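Conlow Desk Log
README for the shared workroom, second floor, Cundstead

Version: whatever the last person saved
Maintained by: the Conlow desk roster

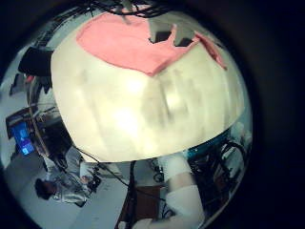
The log began as a complaint. Two of us wanted the same desk on the same Tuesday, both of us were sure we had it, and the colour-coded sheet on the door supported neither claim. What you have downloaded is the grown-up version of that sheet, along with the notes people leave when they finish at a desk and feel strongly about the state they found it in.

What's in it

There are 600 entries in the main table. Of those, 400 have a note attached, and the notes are the reason anyone opens the file. An entry covers one person at one desk for one sitting, however long they managed to stay put. We tried splitting sittings at lunch and gave up, as lunch in that room is more of a gradual process.

Fields

desk: the number painted on the desk, or the name it goes by if the paint has worn off
start, end: to the nearest 15 minutes, which flatters everybody
task: free text. "Work" appears 42 times and we have left it in as a matter of record
screen: what was on when the person sat down (on, off, someone else's)
cables: tidy, tangled, or see note
surface: clear, shared, or buried
note: free text, lightly edited for temper

How it was filled in

By hand, at the desk, on a card. The cards were typed up in February by whoever lost the draw. Spelling was corrected where we could tell what was meant. One card reads "Nusov again" and nothing else. Nusov is the brand of desk lamp we bought as a job lot, so we have coded it under equipment — it may well have been a cry for help.

Known problems

Cables are over-reported. People note a tangle when they arrive and never when they leave, so on the evidence of the table every tangle in Cundstead is inherited.

"Buried" means different things to different people. For one contributor it begins at a second mug. For another it seems to require losing a keyboard.

The Chowdary shelving went in partway through. Earlier entries put boxes under desks and later ones put them on shelves, where they are just as full of things we can't identify. Don't read this as progress.

Monitors left on overnight are recorded against the person who found them. This is unfair and has been raised.

Desk names changed twice. Use the lookup file, and if it disagrees with the table, believe the table.

Using it

Open desks.csv in anything that opens a spreadsheet. Notes are in a separate file, joined on entry number. Please don't sort one without the other; we have done that for you once already and the repair took a long weekend.

It's good for looking at how a shared room gets used and how quickly a clear surface fills up. It's no good for working out who is tidiest. Names were removed before release, mostly at the request of the untidy.

Licence

Free to use and share for non-commercial purposes, with credit to the Conlow Desk Log. Corrections are welcome on a card, in the tray by the door.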